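The sales pitch for hand-held grippers is easy to like. Skip the expensive arm, give a person a pair of plastic fingers with a camera on top, and let them do chores all day while the recordings pile up. Whether the recordings are any good is a question the brochures tend to leave for later.

Calstead's trial in Lillville ran through July, comparing its own curved-finger design with a rival pair from Furen. Eustaquio Huerta, who ran it, had been told to expect 20 minutes of set-up per session. By the second Monday he had stopped writing the figure down. 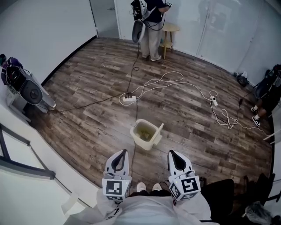 Much of that time went on cables. Each rig needs power, and people wearing harnesses do not stay where the wiring diagram puts them. "Portable is a generous word," Huerta told me. "You can carry it as far as the socket lets you."

Then there is tracking. The printed marker cubes work well until a wrist turns the wrong way — and wrists turn the wrong way constantly when people are picking things up. Of the 259 recordings made in the first fortnight, Huerta threw out about a third. Calstead calls this normal. Perhaps it is, but I would like to see the same figure from somebody who isn't selling the grippers.

The fingers themselves gave less trouble. Furen's held small parts better and tired the hand sooner. Calstead's were kinder to the wrist and hopeless with coins.

Arriaga, which makes conventional arms, has offered to run the surviving recordings on its own machines. It wants 4 months. I'd hold off buying anything until then.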